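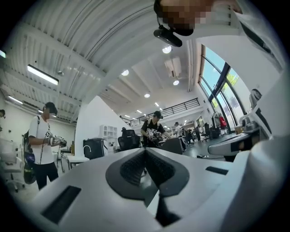
Duder hand-held gripper, gridded V pad up close. More units in use on the floor behind.

Duder hand-held gripper
by Futerero
Status: in stock. Ships with revised finger pads. READ THE PAD NOTICE before ordering spares.

Pad notice, updated 28 August 2022

Units with serial numbers up to 1,566 shipped with the first-run finger pads. Some of those pads are letting go. The glue line softens at the tip end, pad lifts, folds back on itself when the fingers close. Usually you just get a bad grasp. Twice now the folded pad has wedged the fingers shut with a fingertip in between. One bruised nail, one small cut. Not good enough, sorry.

Serial is on the underside of the handle. 1,567 and up are fine, no action.

What to do if yours is in the range
Stop using it if any corner of the pad lifts with a thumbnail.
Don't superglue it. Goes brittle, comes off in one piece, and then we can't reuse the finger.
Mail spares desk with the serial. New pads go out free, Barta adhesive already on the back.
Clean off old glue with alcohol wipe, press on, leave overnight under a clamp. Overnight means overnight. Most of the pads that came back a second time had been used the same afternoon.

If the fingers jam shut
Let go of the trigger first. Then push the slide back by hand, don't pry the fingers apart with a screwdriver. Three housings came back cracked from that.

Test results
Revised pads did 3,000 open/close cycles on the bench with a 200 g block, no lift. First-run pads, same test, worst one started to lift at cycle 36. Bench is kinder than real work, dust and hand cream both shorten it. Check pads at the start of each shift anyway.

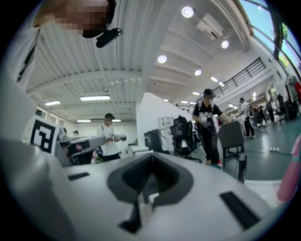 Finger with its marker tag. A hand-held unit being carried at waist height across the room.

Marker tags
Seperate issue, same mailbox. If the finger has been jammed and forced, the tag can end up slightly crooked even when it looks ok. Tracking then drifts and you lose the session. After any jam rerun the tag check in Dratano, takes two minutes. Fails = replace the tag, don't try to slide it straight. Keep it flat, no tape over the print, no marker pen touch-ups (yes we've had those).

Sessions recorded before the jam are fine to keep. Anything after it, run the check first then decide.

In the box
Gripper with two fingers
Pads fitted, revised type
Spare pad pair
Tag sheet
Alcohol wipes

Not included: clamp, backpack, head mount.

Spares
Pad pair, revised. Free for affected serials, otherwise listed under consumables
Finger, complete. Left and right are different parts, say which
Tag sheet
Housing. Lead time is long right now, next batch February

Returns
Jammed or cracked units: don't clean them up before sending. We need to see the glue. Tape the fingers open if they'll open, put the serial on the outside of the parcel.

Injuries, even minor ones, please report to Hanane Ait Ali, product safety, through the contact form. Pick "safety" in the dropdown or it lands with sales and sits their for days.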